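Print this page | E-mail this page
3 comments | 12 shares

Section 4. Installing the Nekis rear light and brake sensor

Please read the whole section before you begin. The work takes 35 minutes for a person who has done it once, and longer the first time. The instructions are valid for the Nekis light with the round sensor. If your sensor is square, you have the older model and you must use the older guide, where the wiring is different.

What you need

- The Nekis rear light, with its rubber strap and the short bracket
- The brake sensor and two magnets (one is a spare)
- The Bametti seat post clamp, only if your seat post is not round
- A 4 mm hex key
- A clean cloth and a little alcohol for cleaning
- A charging cable. It is not in the box.

Before you start

1. Charge the light until the small lamp on the side becomes green. A new light comes half charged from the factory, and in this condition it will refuse to pair with the sensor.

2. Put the bicycle on a stand, or turn it over on a blanket. If you turn it over, remove first the bell and the phone holder.

3. Clean the seat post and the left side of the rear frame with alcohol. Wait until it is dry. The adhesive pad under the sensor does not hold on wax or on chain oil.

CAUTION: Do not clean the brake pads or the disc with the same cloth. Even a small amount of oil makes the brake weaker.

4.1 Mounting the light

1. Place the short bracket on the seat post, with the flat side to the back. Leave a free space of 40 mm between the bracket and the saddle bag, if you use one.

2. Pull the rubber strap around the post and hook it on the second hole. For thin posts use the third hole.

3. Tighten the screw with the 4 mm key until the bracket does not turn by hand. Then stop. The bracket is plastic and it can crack.

4. Push the light into the bracket from above. You must hear one click.

5. Look at the light from behind, at the height of a car driver. The lens must be vertical. A light which points to the ground is almost invisible from a car, and one which points up disturbs the other cyclists.

NOTE: In some places a flashing rear light is not permitted, or it is permitted only together with a steady one. Please check the rule where you ride. The light leaves the factory in steady mode. 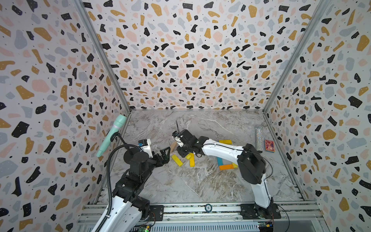
Florkine
Technical writer, bicycle accessories
January 11, 2026

4.2 Mounting the brake sensor

The sensor feels the movement of the rear brake arm. It works with rim brakes and with most disc brakes operated by cable. For hydraulic brakes you need the lever kit, see Section 6.

1. Find a flat place on the frame near the brake arm. The cable of the brake must not touch the sensor when you pull the lever.

2. Hold the sensor there without removing the paper from the pad. Ask a second person to pull the rear brake lever, or fix the lever with a strap. Look how far the arm moves.

3. Place one magnet on the arm with a piece of tape. When the brake is open, the distance between magnet and sensor must be not more than 5 mm. When the brake is closed, it must be larger.

4. If the distance is correct, remove the paper and press the sensor to the frame for one minute. Afterwards fix it also with the two cable ties.

5. Replace the tape on the magnet with the small clamp from the bag. Cut the ends of the ties.

CAUTION: Turn the wheel by hand, slowly, two full turns. Nothing may touch the spokes. If you hear any contact, do not ride. Remove the sensor and begin again from step 1.

The pad reaches its full strength after one night. If possible, do not ride in rain before this.

4.3 Pairing

1. Switch on the light with a long press. It shows steady red.

2. Press the button on the sensor three times. The light blinks fast.

3. Pull the rear brake lever and hold it. After a few seconds the light becomes bright and stays bright. Release the lever. The light returns to normal.

4. Repeat step 3 five times. If the light misses one of them, move the magnet 1 mm closer.

If the light shows the code 453 in the phone application, the sensor was paired before with another light. Hold the sensor button for ten seconds to erase it, and repeat from step 1. You do not have to use the application for any other step.

4.4 Use together with the Hamada dynamo

The rear light can take its power from a Hamada hub dynamo through the small port under the rubber cover. Connect the black wire first. At walking speed the dynamo gives not enough power, and the light uses its own battery. It is therefore normal that the battery level goes down a little in slow city traffic.

Do not connect the charging cable and the dynamo at the same time.

4.5 Before each ride in the dark

- Pull the rear brake one time and check that the light becomes bright.
- Wipe the lens.
- Check that the rubber strap has no cut. Straps become hard in winter, and we recommend to change them every November.

NOTE: The brake light is a help for the persons behind you. It does not replace hand signals. The sensor is on the rear brake only, so if you brake only with the front, the light will not change.

After 2000 km, replace the two cable ties and check the distance of the magnet again as in 4.2, step 3.

Continue to Section 5, Changing the battery

Print this page | E-mail this page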